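Budgeting for a second two-arm station for laundry work: what am I forgetting?

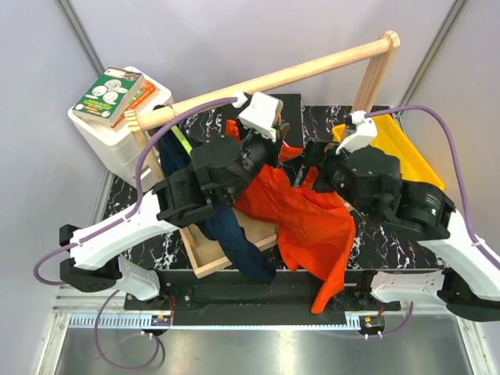
I'm putting together next year's equipment request for our small lab at Vonetthorpe and need to cost out a second station like the one we have. Two arms with grippers on a shared table, walls on the sides, a clothes rack at the back and a few trays. The work is clothing only: picking from a pile, sorting, hanging.

The arms are easy, I have a quote from Lernis. It's everything else I keep getting wrong. Last time the small parts came to almost 200 dollars a month for the first 3 months, and none of it was in the plan. What should I put on the list before I send it in? Also, is it worth buying spare grippers up front?

Posted by lernbench_ops

gistonfloor

Cables first. Whatever runs along the arm out to the gripper bends every time the arm moves, and it will go before the arm does. We buy 5 spare sets per station now. Get them long enough that the wrist can turn all the way without pulling, and budget for clips or sleeves too, so the slack doesn't end up in the clothes.

Yes on spare grippers. One full spare per station, plus extra finger pads. Fabric is soft but zippers and buttons are not, and pads wear unevenly.

Other things I'd write down:

Mounting rail and brackets, if your arms bolt to the front of the table
Lighting that matches the first station, same model if you can still get it
Wall panels (we forgot these and waited six weeks)
Table surface, cut to size
A shelf or bin for clothes that are out of rotation
Shipping. Ask Lernis if it's in the quote. Ours wasn't.

For the clothes, 100 dollars at a thrift store on a Saturday goes a long way. Buy a mix of bright and dark colors, and some thick items as well as thin ones. Keep a line for replacing them.

m_tabletop

just get another of the same thing, don't switch brands

feketeuser

Agree with the list above, but I'd add labor. Our second station at Fekete took longer to set up than the first. We assumed we would copy the old one and then found no one had written down the distance between the two bases or the height of the rack. Measure the station you have before you order anything, and put a week of somebody's time in the budget.

I would also hold off on a second full set of furniture. Racks and trays are cheap and you can pick them up locally once the arms are in and you know what they can reach — ours sat in a closet until March.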